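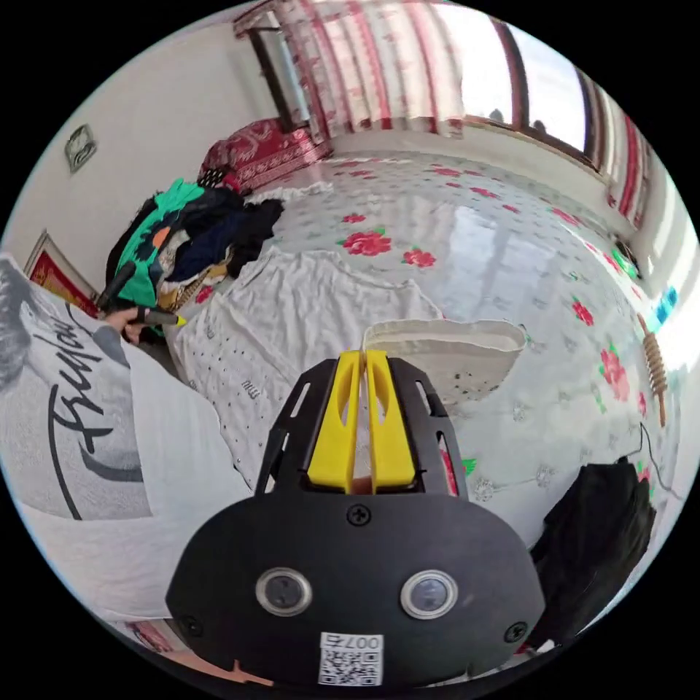
January 2024. Wakeo hand-held gripper kit, review notes, clothes folding on the bed.

Kit on loan from Dollevora, 30 days. Two hand units with yellow fingers, label on the housing reads 007. Quote is 2,298 for the pair, or 1,533 without the support plan. Still waiting to hear if spare fingers are in either price.

Thin cotton is the hard case so far. The fingers hold a hem well when they come in flat. Come in steep and they push the cloth along. Trigger is stiff on one unit, told Lilia.

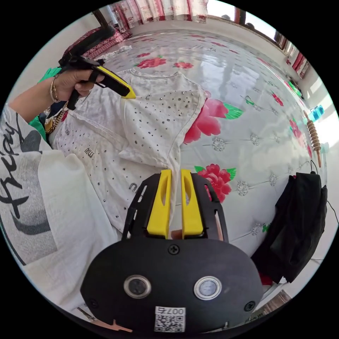
Both units on the rhinestone T-shirt, fold held at the hem end.

Stones need watching, I kept the fingers off the dotted rows. Glossy cover lets the shirt slide, so keep one unit on the shoulder while the other pulls. Sessions capped at 60 minutes, wrist gets sore after that. 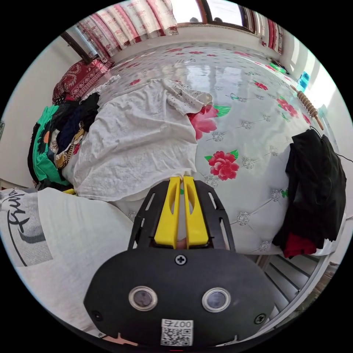
Fingertips pressing toward the cover, just short of the white top.

To do: ask about left-hand grip size, try towels, send Nkosi the file sizes.

Comments

Sipho Zwane: Did you try it on a matte sheet? I'd want that before we pay for support.

Lilia: Stiff trigger noted, will ask Dollevora for a swap.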